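For most of the people who clean the 352 rooms at the Kastby holiday apartments, the working day still starts at half past seven with a trolley, a list and a mug of something hot. For four of them, though, part of the week now starts in the small office behind the linen store, with two screens, a headset each if they want one, and a robot called Cedar that so far has done all its learning in rooms made by a computer.

Juvbridge, the cleaning company that looks after the apartments, has been running the training since August. Its idea is that the dull end of the job – wiping down worktops, shifting trays, going over the bathroom for the umpteenth time – could one day be shared with a machine, and that the people best placed to show a machine how to do it are the ones who have been doing it for years. So the cleaners steer Cedar through the practice rooms, repeat a job until they are happy with it, and write notes on where it went wrong.
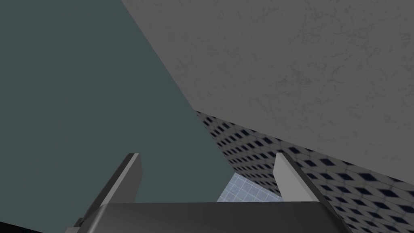

## "I thought it would be like my son's games"

Milagros Catacutan has cleaned at Kastby for longer than she cares to tell a reporter, and was the first to put her name down. She had expected something quick and colourful, and found instead that you can spend a whole morning on getting a gripper to come at a table from a sensible direction.

"With your own hand you never think about it, do you?" she told me, reaching across the desk to show what she meant and very nearly taking my tea with her. "You just know where the edge is. Cedar has to be shown where the edge is, and then shown again when the table is a bit higher, and then you start noticing how you do it yourself when you're back upstairs with a cloth. I've caught myself standing there looking at my own elbow!"

The group does two sessions a week, and the hours are paid at the normal rate plus a small training supplement. That last part took some talking. Trinidad Pascual, who speaks for the cleaners in meetings with the company, says the first offer had no supplement in it at all, and that people were quite rightly asking why they should teach something to do their work and get nothing extra for it. The agreement they reached runs for six months, and during that time Juvbridge has promised that no one's hours will be cut on account of the robot. What comes after is still being discussed, and she would like it in writing well before the six months are up.

## Bathrooms first

If you ask the cleaners which job they would give away tomorrow, they will say bathrooms, and they will say it all together. It is the kneeling and the twisting that does it, and several of the older staff have trouble with their knees and shoulders. That is why a good share of the practice is set in a bathroom, where there are plenty of awkward corners to reach round and not much space for two arms to do it in.

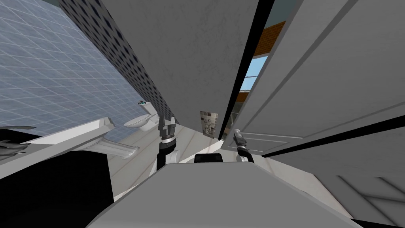 *Both of Cedar's arms in the simulated bathroom, with the sink and toilet to the left and the panelled door to the right.*

Oskari Halonen, who looks after the software for Juvbridge, is cheerful about how far there is still to go. He comes in on training days, sits at the back and mostly listens, and he says the notes have changed what he works on. He had been fussing over speed. The cleaners were far more bothered about the order of things, and about a cloth that has been near a toilet never going anywhere near a worktop afterwards, so that rule has been moved right to the top of his list.

The table work is calmer, and it is where newcomers begin. Jennylyn Tolentino, the youngest of the four, likes it best and has been known to stay on past the end of a session when a stretch is going well.
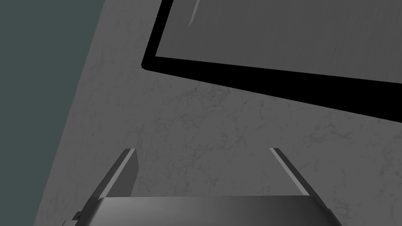
She has also started an evening course in computing at the Ocampo centre in town, with Juvbridge paying half the fee, and hopes it might lead to a training job with the company later on. Two other cleaners have asked about joining her – the centre runs a Saturday class as well, which suits people with small children rather better.

Not everyone is so keen, it should be said. Genalyn Policarpio turned down a place in the group and would turn it down again. She worries less about the robot than about the company: a room takes as long as it takes, she says, and if somebody upstairs decides that a machine saves ten minutes, those ten minutes will come off a person's list whether the machine is there or not. She also likes the chat in the corridors, and has noticed there is less of it on training mornings when four of the regulars are shut away in the office.

Juvbridge says no date has been set for trying Cedar in a real apartment, and that guests will be told beforehand if it happens. The next meeting between the company and the cleaners is on Saturday at ten, in the breakfast room, and staff who are off that day can claim the hour.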